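# Two Hands, One Glass Table

*Zedico put a glove-style hand and a rod-fingered gripper through the same kitchen chores. The results split along softer lines than the spec sheets suggest.*

The test hall at Testville has a carpet, a hazard stripe on the floor and a glass table with Chinese lettering printed on it. Zedico chose glass on purpose. Depth cameras handle it badly, and the company wanted to know how much trouble a clear surface makes before it picks a hand for its next machine.

Two candidates were on the list. The first, which the team calls Cha, is a black multi-fingered hand shaped like a work glove. The second, Holora, uses black rods that hang side by side from a dark grey housing and press on an object from above.

The rules were simple. Each hand got 462 attempts, split across fruit, baked food and small containers. A hold had to last six seconds to count. Operators could not change the controller settings between objects.

Cha went first. Fruit suits it. The fingers wrap low on a pineapple and the rough skin gives them something to hold.
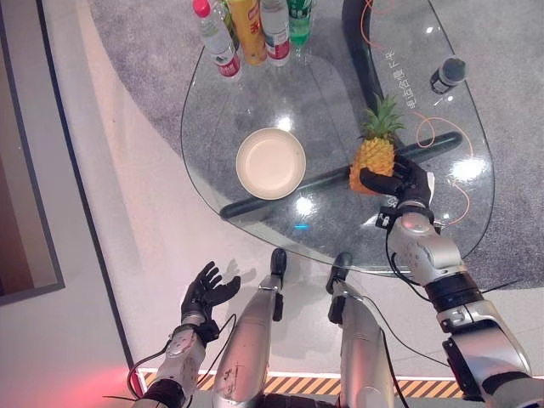 Reader Holora_skeptic, who saw an early draft of these results online, wrote in to ask why fruit was in the test at all. A pineapple is forgiving, the message went, and any hand with enough fingers will close around one; try a wet glass or a bag of rice and print those numbers.

It is a fair point, and neither of those items was on the list. Zedico says wet objects are planned for November. What the fruit did show was a timing problem. Cha needs the arm to come in low and from the side, and over glass the head camera often misjudged how far down the surface was. The controller responded by slowing down. In 41 attempts it stopped short and had to be restarted by hand.

The rods avoid most of that. They come down from above, and the camera mounted next to them sees the tips and the object together for the whole approach. On glass, a close view counts for more than a wide one. Glare still shows up, but there is less of it to sort through.

Soft food was the harder job. A flaky crust will crack if one finger lands before the others, and the first Holora controller did that often. A software change that lets each rod stop on its own contact reading brought broken pieces down to 16 for the full run. 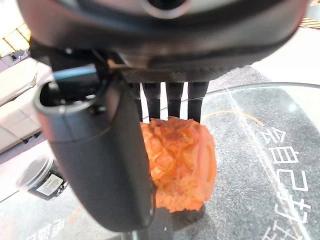
*Holora's four rods on an orange, flaky-surfaced roll, from the gripper camera.*

The rods have their own limits. They do poorly with small bottles lying on their sides, which roll away under a touch from above. Cha picks those up with little fuss once it gets down to them.

Cost may settle it. Cha has more joints, more cable and more parts that wear. A Holora finger can be swapped at the bench with one tool. Zedico has not made its choice, and the engineers are now asking for a third round with one hand on each arm.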